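NOTICE TO THE TENANTS OF PRANAR HOUSE

A short story

The Office of Residential Affairs wishes to inform all tenants that the lift at Pranar House will be withdrawn from service on 30 Aug 2022. Tenants on the upper floors are advised to make their arrangements in advance. The Office regrets any inconvenience and has recorded its regret in the usual place.

Tenants are further reminded that the lift does not stop between floors 2 and 3. Reports that it does so have been received from several households and have been passed to Messrs Baláž, the lift engineers, who replied in July that no such stop exists on the drawings.

Correspondence on this subject should be left at the front desk, where paper and tape are provided. 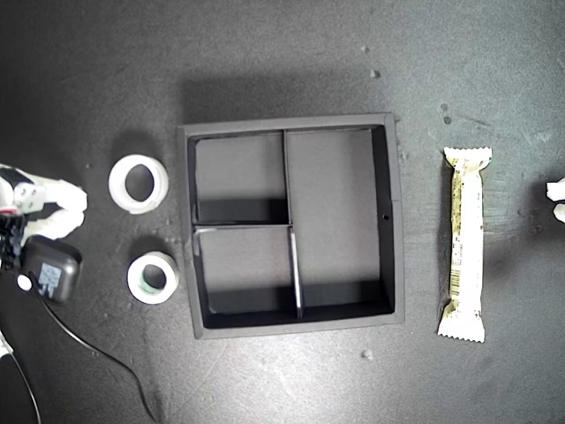

Statement of the Night Porter

The following statement was given by Remigiusz Wilczyńska, night porter, and is reproduced with his consent.

"I came on duty at ten. The lift was at the ground floor with its doors open, which is how I like it left. Shortly after midnight it went up by itself. The dial passed 2 and did not reach 3. I heard the doors open and a lady say good evening. I said good evening back, up the shaft, as I was brought up to do.

"She asked whether the Listico parcel had come. I looked in the book. There was an entry for it in my own handwriting, number 865, signed for and not collected. I do not remember writing it. I told her it was in the cupboard and she asked me to send it up.

"I put the parcel in the lift when it came down. It was light and it smelled of oranges. I pressed nothing. The doors closed and it went to where she was."

The Office put it to Mr Wilczyńska that he had released a parcel without a signature. He accepted this and has been spoken to. 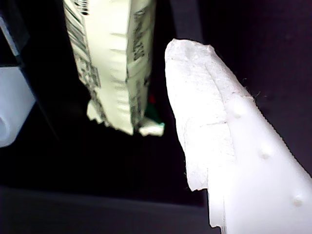 Findings

The Office has examined the rent ledger from the opening of the building. A tenant is entered between the second and third floors in every year of it. The rent has been paid in full and on the proper day, in coin, and was never queried. No lease can be found. The sum outstanding in her favour, for heating charged and never supplied, has been fixed at 1,000 crowns.

The Office considered whether the tenancy could be ended. Its legal adviser, Mr Botmont, was of the opinion that a person who has paid rent for so long must be presumed to live somewhere, and that the burden of showing otherwise falls on the landlord. He asked that his fee be sent by post, as he did not care to use the lift.

A letter was accordingly drawn up, addressed to The Tenant, offering the Office's apologies and asking whether she would object to the works. It was placed on the floor of the lift at the close of business.

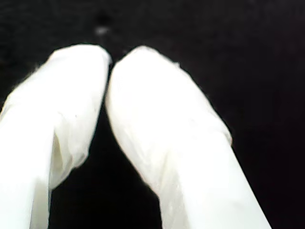

Her reply was found there the following morning. It was written in a clear hand on the back of the Office's own letter. She had no objection to the works, provided they were done quietly and the porter was kept on. She did not want the money. She asked that her name be added to the board in the entrance hall, where she had noticed a gap, and she gave the name, and the spelling of it.

The board has been amended. The withdrawal of the lift will proceed as announced, and tenants on the upper floors who meet a lady on the stairs during this period are asked to let her pass on the side of the rail.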